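9th October

Back on the storage boxes for the Onier drawers, and a long sort it has been. The last of the May delivery from Prarkeck is unpacked now – 144 boxes, two of them cracked at a corner, which I've set aside for odds and ends. I do like these ones better than the old Jilluletti tubs, whose lids always went grey and cloudy and had you prising at them with a thumbnail.
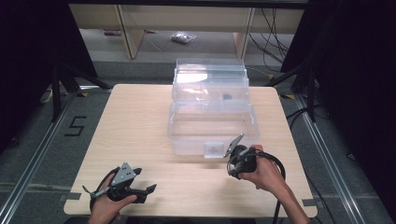
Labels are the thing still to settle. My feeling is that we leave the lids bare and put a small sticker low on one side, well away from the catch. With walls as clear as these you can spot even one little black bit sitting up in the back section, so a label only needs the size and the drawer number. The open tray at the front I'd keep for whatever is in use that day. Trương washers first, nearly 400 of them, then the felt pads.

To do: order more stickers (the roll of 1,000 is the cheaper one, and we'll get through it), wipe out the bottom drawer, and try a box in the narrow drawer before filling the lot.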